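April, 11 at night

Finally started on the toys! I've been putting this off since before Christmas -- the plan is one white bin for soft things and the rest goes up to the attic.

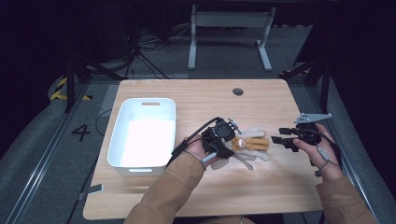 Kazimír wants his old soft toy kept out, so that's staying on my shelf. I gave it 45 minutes and then quit for tea and toast (two slices, too much butter). Tomorrow the puzzles, ugh. One of them is 2000 pieces and I'm not checking it.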